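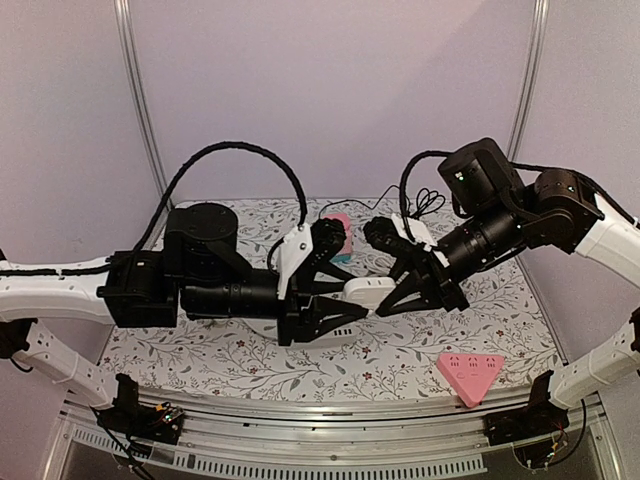
Red flowers and grey leaves on a white table covering.

Call for participants: the Flimgate Pattern Walks

Apr 10, 2019

Do you notice curtains in other people's windows? Have you ever turned over a plate in a café to see who made it, or kept a scrap of wallpaper long after the room was painted? Then we would love to hear from you!

The Flimgate Pattern Walks are a small local history project looking at flowers in the home: printed, woven, stencilled, embroidered, painted on tiles, pressed into lino. We want to find out which patterns people in Flimgate and Pelness have lived with, where they bought them, what they called them and what became of them. A lot has been written about grand houses and their silk hangings. We're after the oilcloth in the back kitchen and the bedspread that went to university with three cousins in turn.

We are looking for 20 people to join us as pattern walkers from May until the end of September. You don't need any training in design, textiles or history. You do need to be curious, happy to chat with people you haven't met before, and willing to write things down fairly carefully (we'll show you how, and the forms are short).

What you would be doing

Each walker takes on a few streets and works in a pair. You'll drop off leaflets, visit the households that reply, and spend an hour or so with each one looking at whatever they want to bring out. It might be one tea towel. In our trial in January it was once an entire airing cupboard, and that was a wonderful afternoon. You'll fill in a record sheet, make a quick sketch or tracing of the repeat where the owner is happy with that, and note down any stories that go with the piece. Sketches can be rough. Mine are terrible and they've still been useful.

Once a month we all get together in the upstairs room at the old Triantafyllou drapery in Flimgate to lay out what we've found and try to match things up. This is the part I look forward to most. Two people who had never met turned out to have grown up with the same poppy border, one in yellow and one in blue, and we now think both came off the same market stall in Pelness.

We also have the Drira sample books to work through. They came from a furnishing shop that closed years ago and hold 1511 swatches, of which we have so far put a name or a rough date to 152. If you'd rather sit at a table with a magnifying glass than knock on doors, please say so on your form – there is plenty to do indoors.

What we can offer

Bus fares and parking are paid back, and there is a proper lunch at the monthly meetings. Everyone gets a day of training at the start, covering how to talk to people about their belongings, how to handle old cloth, and how to tell a block print from a roller print. Emlyn Gronow will be teaching the printing part, and you'll go home with a length of cloth you have printed yourself. All walkers will be named in the booklet we are putting together for next spring, unless they'd prefer not to be.

How much time it takes

Most people find it comes to some 2 hours a week, with quieter spells in August. If you can only manage part of the summer, apply anyway and tell us which part.

Who can apply

Anyone over 18 who lives, works or studies in Flimgate, Pelness or the villages between. We'd be especially glad to hear from people who speak a language besides English at home, and from anyone who has worked in a mill, a dye house, a curtain shop or a market. The upstairs room has a lift, and we can pair you with flat streets if hills are a nuisance.

How to apply

Pick up a form from either library, or write us a letter with your name, how to reach you and a few lines about a pattern you remember. It can be one you loved or one you couldn't stand. Hand it in at the library desk, marked for Chrysanthi Ververidis, by the end of the month. We'll reply to everybody, and there is no interview, just a cup of tea and a look round the sample books.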